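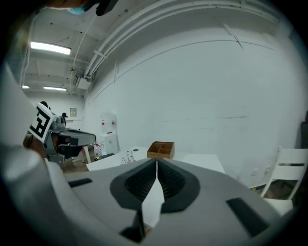
Workroom, long wall and ceiling pipes, September

Hunura Workroom: progress report to the Dastano Fund
Period covered: July to September
Prepared by: Tsion Admasu

1. Summary
Work on the room is a little behind the plan we sent with the application. The ceiling lights and pipework are finished. The walls have been filled and given one coat, and the final coat has been put back to October. The room has been in daily use since the middle of August, earlier than planned, and we have had to fit the remaining work around that. Spending is within budget.

2. Lighting
The old fittings were taken out in July and replaced with fluorescent ones. Limer did the electrical work and tested each circuit before signing it off. We had asked for a price on LED panels as well, but the quote came in too high for this phase and we would have lost the money set aside for the floor. The far end is still a bit dim in the late afternoon. We would like to look at one more fitting there if there is anything left over.

3. Pipes and cables
You asked in June whether the pipes would be boxed in. They have been left exposed. They run where the wall meets the ceiling, and Limer advised that boxing would make the joints hard to get at. The bundle has been painted white to go with the wall and the ceiling. Two old brackets were replaced and the rest were sound.
There is one thin cable still hanging from the ceiling. It is on the list for Limer's next visit, with the labelling of the fuse board.

4. Walls
The long wall took more filling than expected. The faint horizontal seams still show through the first coat, and it has picked up scuff marks. Urbonaitė, who are doing the decorating, suggest a lining paper before the last coat. They have quoted 252 pounds for this, including labour. I have not agreed to it yet and would welcome your view - it can come out of contingency, but it would use a good part of it.
Whatever we decide, I would like a harder-wearing paint up to shoulder height. The present one marks easily and does not wipe clean.

5. Use of the room
There are now six regular sessions a week, with up to ten people in each. Total attendance over the period was 62 people, counting each person once. Most of the sessions are in the morning. Face masks are kept at the door for anyone who wants one, and dusty work such as sanding is done after five o'clock.
The main complaint so far has been about echo. Bare walls and a hard ceiling do not help. We have been offered some second-hand acoustic panels and will try a couple on the long wall once it has been painted.

6. Still to do
Final coat on all walls (October)
Loose cable and fuse board labels (Limer, date to be confirmed)
Floor: clean, patch by the door, reseal
Acoustic panels, trial only
Door closer, which still slams

7. Decisions needed
Lining paper on the long wall, yes or no. Urbonaitė can hold their price until the end of October.
Permission to move any underspend on lighting to the floor. The invoice from Limer is attached with the other receipts.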